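Papiers peints, toiles cirées et motifs : vos questions, mes réponses

Depuis que je tiens ma petite boutique en ligne de revêtements à motifs, je reçois toujours les mêmes messages, alors je regroupe tout sur cette page (et je la complète quand j'ai cinq minutes, le plus souvent vers 6 h du matin avec un café !).

Combien de motifs avez-vous ?
874 au catalogue, dont 126 fins de série. Quand c'est parti, c'est parti, je ne peux pas relancer une impression pour deux mètres.

Peut-on poser du papier peint sur une table ?
Oui, mais il faut le protéger. Moi, je passe deux couches de vernis mat, en laissant sécher une nuit entre les deux. Pour une table de cuisine, prenez plutôt une toile cirée, vous serez plus tranquille.
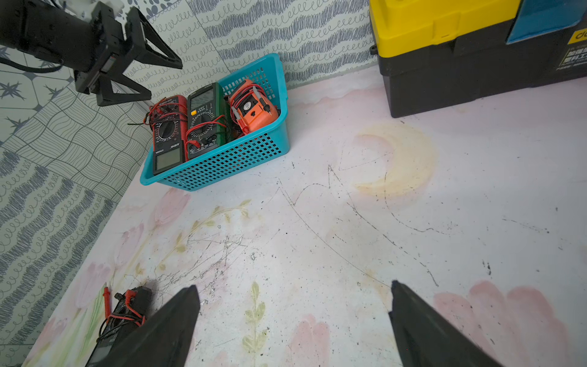 Et pour les traces de stylo, je vous conseille l'alcool ménager sur un chiffon doux, après un essai dans un coin. Surtout pas d'éponge grattante ! Sur l'aquarelle imprimée, elle emporte la couleur avec la tache.

C'est quoi, la différence entre Plostel et Tawhiri ?
Plostel, c'est ma gamme intissée, on encolle le mur et on pose. Tawhiri est adhésive et se décolle, donc parfaite en location. Je l'ai gardée trois ans dans mon entrée et elle est partie sans arracher la peinture - bon, j'avais un sèche-cheveux à la main.

J'ai peur que plusieurs motifs ensemble, ça fasse trop...
Je comprends, j'ai longtemps eu la même peur. Gardez deux teintes, trois au maximum, et amusez-vous avec les dessins. 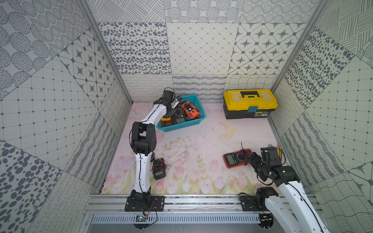 Le gris et blanc pardonne presque tout, c'est par là que je fais commencer les indécis. Commandez des échantillons, scotchez-les au mur et vivez avec pendant une semaine avant de choisir.

Comment calculer mes quantités ?
Hauteur du mur, plus dix centimètres, plus le raccord indiqué sur la fiche. Si vous hésitez, envoyez-moi vos mesures en centimètres, je fais le calcul avec vous.

Où sont préparées les commandes ?
À Nulmont, dans mon atelier. Les rouleaux Gollthorpe partent directement de chez l'imprimeur, comptez quelques jours de plus. En août, je ferme deux semaines et les colis attendent mon retour.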